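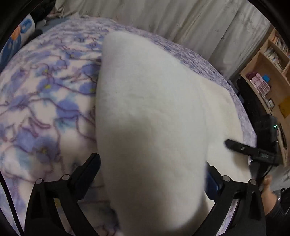 Last edited Saturday, 9:14 pm

Thread: Where does the fleece go once it's folded

garnholm_3505
Settle something for our house. White fleece blanket, folded thick, lives on top of the floral quilt (the purple one, lavender flowers, my aunt's taste and now mine by inheritance). I fold it so it comes to a point. My husband says a blanket should be a rectangle and that mine looks like a slice of cake. I say it's a bed and it can have a slice of cake on it.

tuckandroll
Rectangle. Foot of the bed. Next question.

Sýkora
The wedge is fine. Fleece won't hold a crease anyway, so you may as well pick a shape it wants to slump into. Mine goes in thirds the long way and then I roll it, and by bedtime it has unrolled itself out of spite.

tuckandroll
If it won't hold a crease you're folding it too small. Halves, halves again, stop. People keep going like they're trying to mail it.

Man-sik Wang
I worked 17 years in a hotel laundry and we would have sent that wedge back down. That said, I like the white on top of that print. With a busy quilt you want one plain thing for your eyes to land on. My own bed has a plaid blanket over a striped cover and I get a headache making it.

garnholm_3505
Thank you, I think? He has read your first sentence out loud to me twice and skipped the rest.

sondis
Question nobody asked: do you wash the fleece with the quilt? I did that once with a white one. It's gray now, and it sheds on everything that isn't gray.

Man-sik Wang
Wash it by itself, cool water, no softener. Softener makes fleece go flat. Low heat or just hang it over a door.

Sýkora
I've used softener on mine for years and it's fluffy as a sheep.

Man-sik Wang
Then you have a better blanket than I do.

tuckandroll
Can we get back to the wedge. What happens to the wedge at night? Does it go on the floor?

garnholm_3505
On the chair. With the other things that are on the chair.

tuckandroll
So it's a pile by 10 pm and a sculpture by breakfast.

titstead_mum
Late sleeper here, I don't make the bed at all, and my blanket is whatever shape I left it in. 62 years old and no complaints from the blanket.

sondis
This is the only correct post in the thread.

garnholm_3505
Update: he folded it into a rectangle this afternoon while I was out. The dog is asleep on it, so I can't fix it until she moves.

tuckandroll
Good dog.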